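Search products, part numbers Search

Nuvavberg Corrugated Divider Inserts, Series 12

Overview

Series 12 inserts are partition sets cut from corrugated board. They divide a carton, tote or drawer into a grid of open compartments. The sets ship flat and are assembled by hand with no glue, tape or staples. Typical contents are small glass bottles, machined parts, candles, jars, seed packets and spare fittings.

Each set consists of long strips and cross strips, slotted to half their height. The slots interlock at right angles. Outer strips extend past the last cross strip by one board thickness so that the assembled grid is held off the carton wall. A matching tray is sold separately for use where the insert will be lifted out with its contents.

Material

Board is single-wall kraft, natural tan, uncoated on both faces. Flutes run vertically in the assembled grid, which gives the cell walls their stacking strength. White-faced board can be supplied to order. Printed board is not offered in this series.

The standard grade is intended for dry indoor storage. Do not use it in cold rooms or where condensation forms on the contents. Board that has been damp and has dried out again should be replaced, even if it looks flat, as the slots will have opened and the joints will not hold square.

Sizing

Measure the inside of the carton, not the outside. Give length first, then width, then height, with length always the longer side of the opening. Subtract 2 mm from the length and the width before ordering. No allowance is needed on height unless a top pad is used.

Cell size is measured between wall faces. For round items, order the cell to the widest diameter of the item including any cap, label edge or sleeve. For flat items stored on edge, the cell may be up to twice the thickness of the item without loss of support. 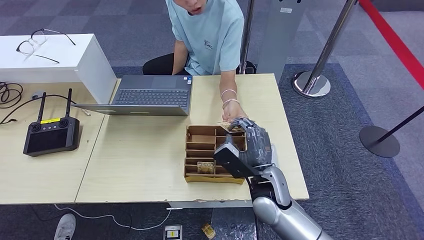
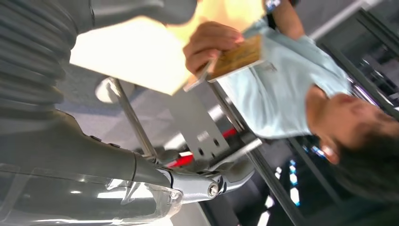

Cardboard organizer tray with grid compartments, on a light wooden table (first photo).

Assembly

1. Lay the long strips on a flat surface with the slots facing up.
2. Open any slot that has closed in transit with a flat tool. Do not tear.
3. Place the first cross strip over the long strips, slots facing down, and press at each joint in turn from one end.
4. Repeat for the remaining cross strips.
5. Open the grid until the cells are square and lower it into the carton.

Sets can be assembled ahead of use and stored folded. The joints allow the grid to close like a lattice. Store folded grids under a light weight.

Ordering data

Series: 12
Bundle: 189 sets, strapped, on a returnable pallet
Minimum order: 2 bundles per size
Tray: ordered as a separate line, same size code with suffix T
Cutting: Stundon works
Dispatch: Follesville depot

Mixed sizes in one bundle are not available. Samples are cut from production board and are supplied assembled unless flat samples are requested. Sample requests go to Krisztina Vincze at Follesville. Drawings for nonstandard grids, including cells of unequal width, are checked by Barnabás Kovács before a quotation is issued.

Replaces

The series replaces the Dhanial glued partition. Dhanial size codes are still accepted on repeat orders and will be converted. The outer strip overhang differs between the two, so Dhanial trays do not fit Series 12 grids.

Disposal

Unprinted kraft board can go with ordinary cardboard recycling. Remove labels and any foam pads first.

Data sheet revised January 16, 2018. Dimensions are subject to normal cutting tolerance.

Contact Follesville sales office | © Nuvavberg | Back to top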